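Kinnunen Hearing Opens Second Office in Kakurow This August

Kinnunen Hearing is delighted to share that its second office will open in Kakurow in August, bringing hearing tests, fittings and follow-up care a good deal closer to the many families who have been making the 18-mile drive to our Clidska practice (and making it cheerfully, through all kinds of weather, for which we thank them).

The new office has 2 sound booths, a fitting room with space for a spouse or a friend to sit in, and parking right at the door. Our audiologists have cared for nearly 4000 patients in Clidska, and the same people will be seeing patients at both locations, so you won't have to get to know anyone new unless you'd like to!

Neighbors are warmly invited to an open house at the Tornberg Building, with cold drinks for everyone and free hearing screenings for the first 200 visitors.

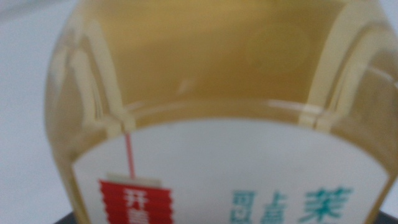 How to Book

Call or stop by the Clidska front desk. Appointments for Kakurow are open now.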